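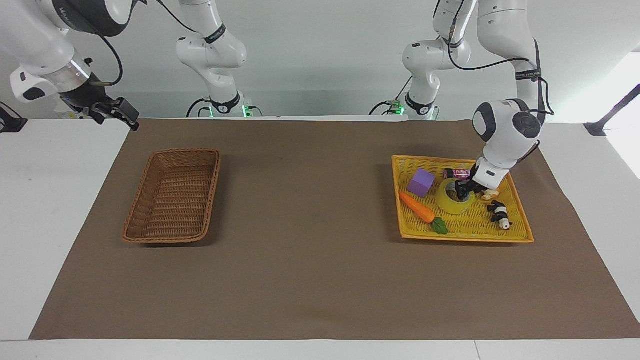 Gripper comparison bench: frequently asked questions

Last revised 8 Jan 2019

These notes are for groups sending grippers, fingertips or controllers to the Wirau bench for trial, and for anyone reading the result sheets afterwards. Mounting drawings are kept on a separate page.

What does the bench compare?

Parallel-jaw grippers and their fingertips, mounted on a pair of matched arms. Controllers are compared on request, with the gripper held constant. We do not test suction cups, magnetic grippers or multi-fingered hands.

What is the standard task?

Transfer between two containers. Mixed objects start in a shallow woven tray, and the arms move them one at a time into a deeper basket on the other side of the table. The run ends when the tray is empty or the time limit of 600 seconds is reached, whichever comes first.

Which arm does the picking?

Either. The arm on the tray side normally takes the first pick. The other waits above the table with its fingers open and is called in when an object lies at an angle the first arm cannot reach. The result sheet records picks per arm, and a gripper that relies heavily on the second arm will show it there.

How are left and right defined?

From the robot's side of the table. An observer standing at the front edge and facing the arms will see them the other way round: the right arm is on the observer's left. All logs, file names and fault messages use the robot's left and right. Please use the same convention when reporting a problem.

Which objects are used?

The set is mixed on purpose. It includes a foam cube, a toy carrot, a roll of packing tape, a small can and some small animal figures. The cube gives under load and shows whether the closing force is set too high. The carrot tapers, so flat fingers tend to meet it along a line and it can turn in the grip. The tape is placed upright on its edge and may be taken across its width or by the rim. The can rolls if it is touched off centre.

Can we send our own objects?

Yes, up to 10 pieces. They are run as a separate series and are not mixed with the standard set. Each piece must fit in the tray with room for a finger on both sides.

Why woven containers?

Smooth plastic bins gave results that were too kind. With a woven floor, a thin fingertip can catch in the weave if it is driven too low, and a braided rim gets in the way of wide finger housings. Both faults turn up in use, so we want them to turn up here.

Why is there brown paper on the table?

The table top is white, and so is the wall behind it. Matt brown paper gives the cameras a steadier background and cuts reflections near the containers. It also marks readily when a fingertip strikes it, which is useful when checking approach height. The sheet is changed when creases begin to affect the depth readings.

Are the containers fixed down?

No. The basket is set at a slight angle and the tray is free to move. If a gripper pushes the tray, the shift is measured at the end of the run and entered as displacement. A shift of more than 17 mm is marked as a fault, though the run is allowed to continue.

What counts as a successful pick?

The object must be lifted clear of the tray rim, carried across the open paper and released inside the basket. An object dropped on the paper counts as a failed transfer even if the arm then recovers it. Two objects lifted together count as one pick and one fault.

How many attempts are allowed per object?

Three. After the third failure the object is left where it is and the controller must select another. If the failed object blocks the rest, the operator may remove it, and the removal is noted on the sheet.

How are the grippers from different makers kept comparable?

The arms, camera positions, lighting and object set stay the same. Finger stroke, closing speed and force limit are set to the maker's recommended values for the first series. In the second series we set all three ourselves, as close to a common value as each gripper allows. Compare results within a series only.

What is the difference between the Dutus and Drustier fingertips?

The Dutus tip is narrow with a hard ribbed pad. It enters gaps between crowded objects more easily and does better on figures lying on their side. The Drustier tip is wider with a softer pad. It holds the cube and the carrot more securely but needs more clearance and touches neighbouring objects more often. Neither is better across the whole set, and we do not publish a combined score.

Does the Åberg controller work with both?

Yes, with firmware from April or later. Older versions report the grip as closed before the soft pad has finished compressing, and the arm then lifts too early. If your sheet shows a high rate of early slips with soft pads, check the firmware version first.

How should cables be routed?

Along the outside of the arm, with a loop left free near the wrist. Cables tied too short restrict the last joint and produce tracking errors that look like gripper faults. Turn the wrist through its full working range by hand before the first powered run.

What is recorded?

Joint positions, gripper opening, commanded force and video from a fixed camera over the workspace. Wrist cameras are optional. Motor current is recorded only where the gripper reports it.

How long are recordings kept?

Until both parties have signed the result sheet, and then for a further 12 weeks. Ask for a copy before that period ends.

Can a series be repeated?

Once, without a stated reason. Both sets of results are then published side by side. Further repeats require a change to the hardware or firmware, and the change is listed on the sheet.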